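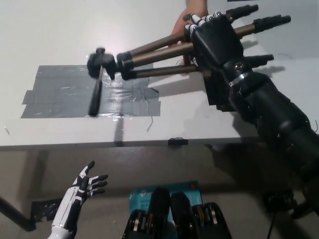
5.2 Long, jointed objects

The hardest items in the Lillcombe chore list were neither the heaviest nor the most fragile. They were objects with parts that slide, swing or turn against each other when lifted: folding stands, clothes racks, desk lamps, umbrellas. We treat them as one class because they break the same assumption, namely that a grasp fixes the pose of the whole object. Our planner takes a single pose from the head camera, closes the hand, and then reasons as if hand and object were one rigid body. For a mug this is close enough. In a task where a slender rod has to stand upright on a taped area of a white table, as in the view that opens this section, the contact at the lower end matters as much as the contact at the top, and only the top is within reach of the fingers. The same view shows a person's hand around the bronze-colored tubes. Attempts with a human hand on the object at any point were logged as assisted and are left out of every success rate in this section, however small the contact.

The full log holds 748 attempts over 12 chores, collected at Lillcombe and at the Jallska workshop. After removing assisted attempts and those with missing wrist data, 700 remain. Each was scored by two raters, Ingvar Þorgeirsson and Sigrún Dalsgaard, working from the head view alone and without access to the operator's notes. Where the raters disagreed, the attempt was given the lower of the two scores. This rule penalizes the robot slightly on tidying tasks, where "put away" is open to reading, and has almost no effect on tasks with a clear end state.

An attempt on a jointed object was split into three phases – approach, hold and place – and each phase was scored separately. The split was made after the first round of collection, when it became clear that a single pass or fail mark hid most of what we wanted to know. Two attempts could both fail, one with the object untouched on the table and the other with the object carried to the right spot and then dropped from a small height. A household user would rate these very differently.

Approach was rarely the limiting phase. Segmentation of thin legs against a white surface was poor under strong glare, but the hand opening is wide compared with a folded leg bundle, and an error along the long axis of the object costs little at this stage. It does cost something later. A hand that closes near one end of a long object must resist a much larger torque when the far end leaves the table, and the finger joints were seldom able to do so without slip.
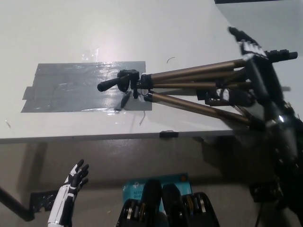 Figure 4. Folded tripod on its side, resting partly on the taped area. The right hand holds it near the ends of the legs; the left hand is open and not in contact.

Figure 4 gives a typical case of an end grasp. The head of the tripod, with its pan handle, is at the opposite end from the hand, and we take most of the mass to be there. The planner selected this region for its clearance and its regular shape: the folded legs look like a single bar, while the head has knobs, a plate and a handle pointing away from the body. As a grasp on a bar the choice is sound. As a first step toward setting the object upright it is a poor one, and a person given the same object would probably take hold closer to the head, or use both hands.

The one-handed policy is a limit of the present system and was kept on purpose. Two-handed grasps were tested for 5 of the chores, using the coordination layer described by the Brekow group, but the second arm brought its own errors. The most common was a small mismatch in timing at lift, which twisted the object between the hands. With jointed objects the twist often went into a hinge or a sliding section, and the object changed shape during the lift. The state estimator has no way to represent this. It reports a pose error, the controller corrects for it, and the correction tends to make matters worse.

We also looked at whether the operators' choice of start pose favored the robot. Objects were placed by hand, with no fixture, and operators knew which layouts had gone badly before. To check this, the sessions held on Saturday used start poses drawn from a printed list prepared by Abdel Hamid, who took no part in the trials. Scores for the approach phase fell under the list, scores for hold and place did not change in any way we could separate from noise. We read this as a modest bias in favor of the robot in the earlier approach scores and have left those scores uncorrected.

On the question raised in Section 1, the evidence for this class of object is mostly negative. The robot can reach and close on a folded stand in an ordinary cluttered workspace. Picking it up, opening it and leaving it standing without help is a different matter, and we would not list it among the chores the system can do today. Rigid items of similar length, such as broom handles and rulers, are treated in Section 5.3.

Previous section | Contents | Figures | References | Next section

Contact the authors | Copyright Lillcombe Chore Study | Back to top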